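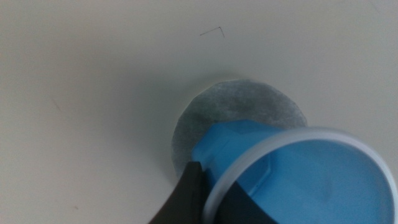 Tuesday, November 28, 2023

Good day. Really good day, and I want to get it down before I eat, because after I eat I will sit on the couch and lose it.

The wrist camera finally gets a vote. For weeks the planner has been running on the overhead camera alone, which is fine for knowing where a cup is and hopeless for knowing how it's leaning once the fingers have closed on it. The arm itself is in the way by then! So the planner assumed the cup sat in the hand exactly as it had been told to sit, and then was very surprised at the other end. Maarten Verstraete has been saying since May that we should estimate the tilt after the grasp and plan the placement from that. I kept saying yes, after I fix the frames. Well, I fixed the frames.

The frames thing deserves its own paragraph because it was so dumb and so satisfying. The hand-eye calibration was good. I had checked it over and over. What was wrong was the timestamp. Brallenar (our message layer, for when I reread this in ten years and have forgotten) stamps the image when it arrives, and the joint state when it is read, and the gap between those two was 52 milliseconds. While the arm stands still you never see it. Move the wrist at any decent speed and the cup's rim slides off to one side in the world frame, and then slides back when the arm stops, like it's on a rubber band. I had blamed the lens, the mount, the rotation convention, and for one bad afternoon the quaternion library. I shifted the image stamps back, replayed the log, and the rim just stayed put. I got up and walked around the desk.

So then the rim. The blue cups turn out to be a gift for this, since the rim is a wide pale ring and the inside is such a loud, shiny blue. Segment the blue, look for the pale band around it, fit an ellipse, and the ellipse gives you the tilt. Two answers for the tilt, in fact, mirror images of each other, and I had been dreading that part. But we know which way the fingers point, and one of the two answers nearly always has the cup passing through a finger. Throw that one out. It took me a dozen lines. Maarten read them over my shoulder and said "is that all?" in a voice I choose to remember as admiring.

The hard case is the one I care about most, with the cup tilted in the fingers over the gray disc, mouth toward the lower right, and the near side of the rim running out of the bottom of the image. You only get part of the ellipse. The old fit took whatever arc it had and happily closed it into something far too small, so the planner thought the cup was leaning much more than it was. Now I fix the rim diameter from the cup model and let only the pose move. Far fewer ways to be wrong. The fit has stopped wandering between neighboring images too, which I could watch for an hour (I did watch it for a good while).

The disc is what we use for a placement target, and it is lovely from above and rotten from the wrist. It's fuzzy and mottled, with a darker patch near the middle, and the edge isn't a clean circle, so my edge finder kept locking onto the patch and reporting a tiny target. And of course the cup hides the bottom half of it just when you want it. I tried something lazy this afternoon: take the disc from the overhead view before the arm moves in, carry it forward, and let the wrist view only nudge it, using the upper edge and nothing else. Lazy works. There's also a little pen mark on the white surface, a sort of crooked caret, and the feature tracker adores it. Best corner on the whole surface as far as it's concerned. I'm half tempted to draw more of them. Maarten wants proper printed markers and he's right, but the caret is winning me over.

Then the planner side, late in the day, when I should have been tired and wasn't. Placement used to be one goal pose. Now Kandpal takes a set of them, with the cup free to spin about its own axis, since a round cup doesn't care which way it faces. With one fixed goal the search would grind away trying to reach some awful elbow position. With the set it picks whatever is close. Median planning time over the replayed logs went from 2984 milliseconds to 1773, and I haven't touched the collision checker yet, which I know is slow because I wrote it in a hurry. There is so much left in there!

Not solved:

The glare inside the cup. When a highlight crosses the seam the blue mask splits in two and the fit picks the bigger half. Probably just merge them.

Slip. The tilt estimate runs once, after the fingers close. If the cup moves on the way over, we don't know. Should run it all the time now that it's cheap (18 milliseconds on the old laptop, I measured it twice).

The simulator still draws the cup as a smooth cone and the real one has flat facets toward the base. Contact comes out different. Ask Maarten if Plunton can load the scanned mesh.

Push the timestamp fix to the Zodwood branch before anybody records more logs. First thing tomorrow, before coffee. Okay, after coffee, before email.

Soup now.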